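Procuramos quem saiba olhar para paredes (e desconfiar delas)

Chamada de participação – levantamento de interiores da Casa Lunde
Publicado em 9 de janeiro de 2023

A associação Lostulmont abre candidaturas para um grupo de participantes no levantamento dos interiores da Casa Lunde, em Plonbridge. Já lemos demasiados anúncios que prometem "uma viagem no tempo" e "uma experiência única no coração do património". Este promete frio, fichas para preencher e discussões demoradas sobre a idade de um rodapé. Se isso lhe parece uma boa maneira de ocupar uma parte do ano, continue a ler.

A casa

A Casa Lunde é uma moradia de dois pisos, com um jardim em declive e uma escada que toda a gente elogia. Abre ao público em parte do ano e o folheto à venda na entrada afirma que se trata de "um exemplar intacto do gosto do seu tempo". Temos dúvidas. A casa foi residência de família, depois pensão, depois escola de costura, e durante um período mal documentado serviu de armazém a uma firma de sementes. Custa a crer que uma casa passe por tudo isto com as portas todas no sítio.

Sabemos que pelo menos uma parede do piso de cima foi deslocada. Sabemos que o lambril da sala de jantar não encaixa bem no vão da janela, o que pode querer dizer que veio de outra divisão, ou de outra casa, ou que o carpinteiro estava com pressa. O teto pintado da biblioteca é atribuído, em todas as publicações que consultámos, ao mesmo pintor decorador, e todas as publicações se citam umas às outras. Ainda não encontrámos a fonte de onde partiu a primeira.

Há também a questão do papel de parede do corredor, apresentado como original. Debaixo dele há outro papel. Não queremos tirar conclusões apressadas, mas gostávamos que o folheto também não as tirasse.

O trabalho

O levantamento chama-se Varon, nome que herdámos de uma candidatura anterior e que não significa nada em particular. O objetivo é produzir uma ficha para cada elemento fixo do interior: portas, fechos, molduras, lareiras, soalhos, tetos, armários embutidos, interruptores antigos, campainhas de serviço. A lista preliminar tem 394 elementos. Foi feita por quem conhecia a casa de memória e deve ser tratada como tal.

Cada participante ficará com um conjunto de divisões e fará o seguinte:

Medir e desenhar os elementos fixos, à mão ou em computador, desde que outra pessoa consiga ler o resultado.
Fotografar cada elemento com escala e luz rasante.
Comparar o que vê com as plantas, os inventários e a correspondência existente no arquivo.
Escrever a ficha, separando com clareza o que foi observado, o que vem de documento e o que é palpite.
Rever as fichas de outro participante e aceitar que revejam as suas.

A penúltima tarefa é a que dá mais trabalho. Temos um armário cheio de relatórios antigos em que as três coisas aparecem na mesma frase, e boa parte do nosso esforço vai consistir em desfazer essas frases. Palavras como "certamente", "sem dúvida" e "como é sabido" serão devolvidas ao autor.

Não haverá restauro. Ninguém vai decapar, colar, encerar, lixar ou "só experimentar num cantinho". As sondagens em pintura, se vierem a ser autorizadas, serão feitas por conservadores com formação na matéria, e os participantes poderão assistir.

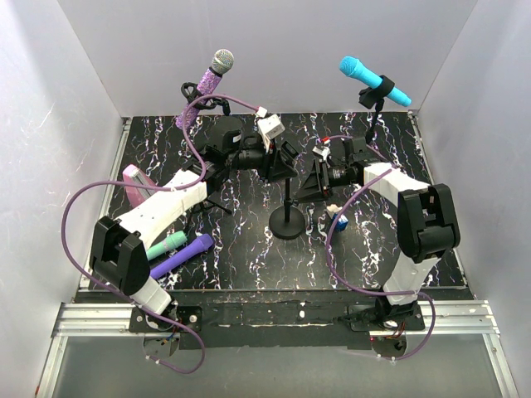
Bancada com tampo preto de padrão marmoreado e dois braços robóticos montados na borda da frente.

Quem procuramos

Estamos interessados em pessoas com alguma prática em pelo menos uma destas áreas: desenho de arquitetura, história da construção, carpintaria, conservação, arquivo, fotografia de objetos. A prática pode ter sido adquirida numa universidade, numa oficina ou a recuperar a casa dos avós. Pedimos apenas que nos explique qual foi. Um diploma ajuda-nos a perceber o que estudou, mas diz pouco sobre a paciência com que mede uma porta empenada.

É indispensável ler português com facilidade, incluindo letra manuscrita quando esta é razoável. Parte da correspondência do arquivo está longe de ser razoável e será distribuída por quem já tiver experiência de paleografia ou uma teimosia equivalente.

Não procuramos entusiastas de casas assombradas. Recebemos várias candidaturas desse género na edição anterior e a nossa posição mantém-se. Também não procuramos influenciadores, nem quem queira usar a sala de jantar para fotografar roupa.

Convém saber que a casa tem escadas íngremes, não tem elevador e só é aquecida em duas divisões. Quem tiver mobilidade reduzida pode trabalhar no arquivo, instalado no rés do chão de um edifício vizinho, com acesso sem degraus e casa de banho adaptada. O trabalho de arquivo tem o mesmo peso e a mesma bolsa que o trabalho na casa.

O que oferecemos

Há 7 lugares. Cada participante recebe uma bolsa única de 2.000 euros, paga em duas partes: metade no início e metade com a entrega das fichas revistas. Quem vier de fora da região e precisar de alojamento recebe um total de 3.000 euros, no lugar da bolsa anterior. Sabemos que nenhum dos valores corresponde a um salário e por isso não chamamos emprego a isto. As nossas contas foram feitas para uma dedicação de dois dias por semana. Se alguém lhe disser que é "compatível com qualquer horário", não fomos nós.

Além da bolsa, estão incluídos o seguro de acidentes pessoais, o material de desenho e medição e o almoço nos dias de trabalho na casa. O almoço é sopa, pão e o que houver. Avise se tiver restrições alimentares e faremos o possível, que em Plonbridge, fora da época, é pouco.

As fichas são assinadas por quem as escreve. Parece-nos o mínimo, mas já vimos levantamentos inteiros publicados sob o nome de uma instituição, sem que se consiga saber quem mediu o quê. Quando a ficha estiver errada, o seu nome também lá estará.

Não oferecemos "visibilidade", "contactos" nem a possibilidade de contratação futura. Pode acontecer que o levantamento tenha uma segunda fase. Também pode acontecer que não haja dinheiro para ela, e nesse caso as fichas ficam no arquivo, disponíveis para consulta.

Calendário e horários

Os trabalhos começam depois da seleção, com duas sessões de preparação obrigatórias, e terminam em novembro, com a entrega das fichas revistas. Durante os meses de abertura ao público, as medições na casa fazem-se de manhã, antes das visitas. Durante a tarde trabalha-se no arquivo ou em casa própria.

Por favor não combine com visitantes correções ao discurso dos guias. Os guias trabalham com o texto que lhes deram. As divergências vão para as fichas, e a alteração do folheto será pedida à entidade proprietária no final, com provas.

Como se candidatar

Envie-nos os seguintes elementos num único documento:

Uma página sobre a sua experiência, sem fotografia e sem lista de qualidades pessoais.
Um desenho, uma ficha, uma transcrição ou um texto seu, à escolha. Pode ser antigo.
Um parágrafo sobre uma casa aberta ao público que tenha visitado e em que alguma coisa não lhe tenha parecido bater certo. Diga o que viu e o que precisaria de saber para ter a certeza.
Os dias da semana em que tem disponibilidade real.

O terceiro ponto pesa mais na seleção do que os outros. Não é preciso que tenha razão. Uma lareira demasiado grande para a sala, um corrimão de duas madeiras, uma porta que abre para o lado errado: qualquer destas coisas serve, desde que descreva bem o que viu antes de passar à teoria. Cartas de motivação não serão lidas. As que recebemos no passado eram todas muito motivadas e não nos permitiram distinguir ninguém.

As candidaturas podem ser enviadas pelo formulário na página da Lostulmont ou entregues em papel na receção da Casa Lunde, dentro do horário de visita. Os documentos em papel não são devolvidos, por isso guarde o original do desenho.

As pessoas pré-selecionadas serão convidadas para uma manhã na casa. Cada uma recebe uma divisão, uma fita métrica e uma hora, e no fim conversa connosco sobre o que encontrou. As despesas de transporte dessa manhã são pagas mediante recibo. Todas as candidaturas terão resposta, incluindo as recusadas, embora sem parecer individual.

Perguntas que nos fazem com frequência

Posso candidatar-me com outra pessoa? Pode, mas as candidaturas são avaliadas em separado e é possível que só uma seja aceite.

Preciso de material próprio? Não. Se tiver um medidor laser em que confie, traga-o, e traga também a fita para o confirmar.

Posso usar o levantamento numa tese? Sim, desde que cite as fichas e os seus autores. Os desenhos dos outros participantes só podem ser reproduzidos com autorização de quem os fez.

A casa é mesmo da autoria do arquiteto indicado na placa? É uma das coisas que gostávamos de saber. A placa foi colocada muito depois da construção e ainda não vimos o documento em que se baseou. Se o tiver em casa, escreva-nos mesmo que não queira candidatar-se.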